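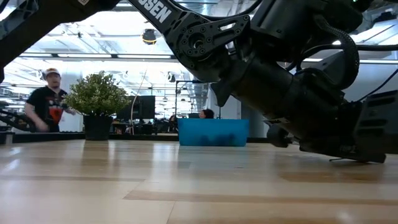
Print | E-mail

Refinishing the dining table, part two: film thickness, cure time and the hardness problem

May 2024

We use cookies to remember your settings. By continuing to read you accept this. OK

Part one covered stripping. The short version for new readers: the old finish came off with a card scraper and two rounds of solvent, the top was sanded to 150 grit, and I stopped there for the winter. The garage drops below 50 degrees in November and stays there, and no waterborne finish I know of will form a proper film at that temperature. The boards sat under a sheet until spring.

This part is about the topcoat. I tested three products on offcuts before committing to the table, and I kept notes on each coat. Most of the advice I found on this subject gives a number of coats and nothing else. The number of coats tells you very little unless you also know the spread rate and the solids content.

Film build

A can of finish is solids plus carrier. The carrier leaves. If a product is 32 percent solids by volume and you lay down a wet film of 4 mils, you end up with a dry film of 1.28 mils. Sand between coats and you lose part of that. With 320 grit and light pressure I lose between 0.1 and 0.2 mil per pass, measured with a micrometer on a strip of glass coated alongside the wood. The glass is a stand-in. Wood absorbs the first coat unevenly, so the first reading on glass will be higher than what is really sitting on the board.

My target for a tabletop is 4 mils dry. Under 3, a dropped fork goes through to the wood. Over 6, the film starts to look like plastic and any impact shows up as a white bruise underneath. Teodor Ursu, who read a draft of this, prefers 3 and accepts the repairs. He also does his own repairs well, and I do not.

The three candidates

Flisska is a one-part waterborne polyurethane. It levels well, dries to the touch in 40 minutes at 70 degrees, and adds almost no color. It was the easiest of the three to apply with a foam pad. On vertical surfaces it sagged at anything over 4 mils wet.

Skaneo is two-part, with a crosslinker added at ten percent by volume. Pot life is stated as four hours. I found it noticeably thicker after two and a half and would not use it past three. It was the hardest film in the test by a wide margin.

Poton is an oil-modified urethane, solvent carried. It is slow, it smells, and it turns pale wood yellow. I included it because it is what was on the table before, as far as I could tell from the way it came off under the scraper.

Application

Each offcut was the same stock, sanded to 150, raised with a damp rag, allowed to dry overnight and knocked back with 220. I applied three coats of each product. Two hours between coats for Flisska and Skaneo, 24 for Poton. Temperature in the garage was between 66 and 71 degrees throughout, humidity between 45 and 55 percent.

I changed applicators once. The first foam pad left small bubbles in the Skaneo that did not break before the film set. A synthetic brush with fine filaments fixed it. Shewit Araya suggested thinning with five percent distilled water, and that also worked, though it costs you some build and I would rather use the brush.

Edges are the weak point on any tabletop. Surface tension pulls the film away from a sharp corner, and what is left there can be half the thickness of the field. Break every edge with sandpaper to a radius of at least 1/16 inch before the first coat. I skipped this on one offcut to see the difference, and the film at the corner wore through in the first abrasion test.

Hardness and cure

Dry and cured are different conditions. Dry means the carrier is gone. Cured means the chemistry is finished, and it lags by days or weeks depending on the product. The pencil test is crude but repeatable: push a sharpened drawing pencil across the film at 45 degrees and record the hardest lead that does not cut it.

After 24 hours: Flisska B, Skaneo HB, Poton 4B.
After 7 days: Flisska HB, Skaneo H, Poton 2B.
After 21 days: Flisska F, Skaneo 2H, Poton HB.

Poton was still moving at 21 days. I will run it again at 60, mostly out of curiosity, as the color rules it out for this table.

Abrasion

For abrasion I used a felt block loaded with a brick and faced with a gray nonwoven pad, pulled back and forth over the same six inches. This is no standard method and the results only compare with each other. Flisska lost its gloss evenly by 400 strokes and showed bare wood at 1,000. Skaneo was still intact at 1,000, with a dull track. Poton was gummy under the pad and I stopped at 500, where the track had started to roll up at one end.

I would not read much into the Poton figure. It was tested at the same age as the other two, and by its own label it needs longer.

Chemical resistance

A drop of each liquid under an inverted jar lid for one hour, then wiped: water, coffee, red wine, white vinegar, 70 percent alcohol, household ammonia at the label dilution. Water, coffee and vinegar did nothing to any of them. Wine left a faint ring on Flisska that faded overnight. Alcohol softened Flisska enough to take a fingernail print and had no visible effect on Skaneo. Ammonia clouded both Flisska and Poton.

Anyone who wipes the table with an alcohol-based cleaner should take note of the alcohol result. We stopped doing that some time ago. Soap and water is adequate.

Sheen

Sheen comes from flatting agent, usually silica, and it settles. Stir from the bottom for two full minutes, then again every 20 minutes while working. I got a visible change of sheen between the first and last board of the Flisska test from stirring only once.

Common advice is to build with gloss and use satin for the last coat only. I compared this against three coats of satin on the same board and could see a small difference in clarity under a raking lamp and none in daylight. Abrehet Ayele tried the same comparison on walnut and reports a clear haze with all satin. Dark wood is probably less forgiving. For pale wood I would buy one can and save the money.

Cost

Skaneo is the most expensive per gallon, and the leftover mixed portion cannot be kept. I mix by weight on a kitchen scale to keep waste down. For this table, one coat came to 441 grams including crosslinker, with little left in the cup. Weigh the first coat and write it down, and the remaining coats can be mixed to match.

Decision

Skaneo, gloss for the first three coats and satin for the fourth. I had already bought the gloss before running the sheen comparison. The underside gets two coats of Flisska from the test can. The underside does not need the abrasion resistance, but it does need something, or the two faces will take up moisture at different rates and the top will cup.

Part three will cover the base and the slotted fasteners that hold the top to it. I have not decided whether to reuse the original screws. Two of them have damaged heads and the thread is an odd pitch.

Correction to part one: I gave the scraper burr angle as 15 degrees. It should be 5 to 10. Thanks to Ayantu Yilma for catching it.

Print this post | E-mail this post

Related posts

Refinishing the dining table, part one: stripping
Tefera card scrapers, three thicknesses compared
Measuring wet film with a notched gauge
Why shellac still gets used under everything
Garage humidity log, winter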